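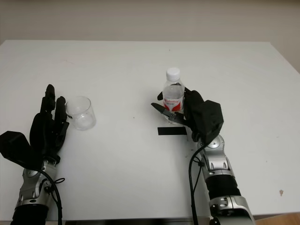
Stemex Opens Second Recording Room for Two-Handed Table Tasks

Nudano to receive first full set of examples in October

Stemex, a company that records and prepares training examples for robot learning, has opened a second recording room and begun work on a new collection of two-handed table tasks. The collection is being made for Nudano, a developer of control software for robots with multi-fingered hands. Delivery of the first full set is planned for October.

The project is called Wurnumum. It covers everyday work with drinking vessels and bottles: picking up, setting down, moving to a marked spot, passing from one hand to the other, and pouring. Each task is performed by a two-armed robot under the control of a trained operator. The system stores the camera view from the robot's head together with the joint positions of both arms and all fingers, so that a learning system can later be trained on what the robot saw and how it moved at the same time.

The list agreed between the two companies has 141 tasks. Operators work through it in sessions of 3 hours, with a change of operator at the midpoint.

"Most of the list is plain work with one object in reach of each hand," said Antigoni Tsakiris, head of data collection at Stemex. "A glass on one side, a water bottle on the other, and a white table. The customer asked for that. They want the policy to learn the grasp first, and they will ask for busier tables in the next round."

Clear objects make up a large share of the collection. A transparent glass on a white surface gives a camera very little to work with, and Nudano asked for many examples in which a hand approaches, takes hold of and releases such objects. Bottles are recorded with their labels left on and turned to different angles from one attempt to the next.

Tape marks on the tabletop are used in the placing tasks. Operators are told to bring the object to the mark, set it down upright and withdraw the hand before ending the recording. The marks are moved between sessions according to a printed plan.

Every recording is reviewed by a second person before it is accepted. Reviewers check that the object stays in view, that the written task matches what was done, and that the arm data and camera data start and stop together. Recordings in which the object slips or the operator has to try again are kept and labeled separately -- Nudano uses them to train recovery behavior. Recordings with missing data are deleted and the task is put back on the list.

Stemex has accepted 710 recordings so far under the new procedure. Of these, 281 use both hands on the same object, the part of the work that takes operators longest to learn.

"Unscrewing a cap is a good test of an operator," said Fiifi Asante, who leads operator training. "One hand has to hold the bottle firmly without squeezing it out of shape, and the other has to let go and regrip several times. New people rush the regrip. We have them practice it for a week before anything they do is saved."

The new room was fitted out by Kouris, which also supplied the tables and lighting for the first room. Lighting is kept even across the table for the current set. A later set will repeat some tasks with side lighting and with the room lights dimmed.

Bogdan Lazăr, product manager at Nudano, said the company had worked with examples from several sources before placing the order. "The recordings we had were made at different table heights and with different rules about when a task is finished," he said. "We spent a lot of our own time cutting and relabeling. With Wurnumum the end of the task is written down before anyone starts, and both sides use the same sheet."

Nudano will hold back part of the collection for testing and will not train on it. The two companies will go over the test results together after delivery and decide which tasks need more examples. Cloth items and containers with hinged lids are under discussion for a second phase.

Stemex is hiring operators and reviewers for the new room, including a Saturday shift. Experience with robots is not required. Applicants complete a paid trial session and are told the result the same day.

About Stemex
Stemex records, reviews and prepares training examples for companies that build learning systems for robots. It runs its own recording rooms and trains its own operators.

Media contact
Grigoris Pappas, Communications, Stemex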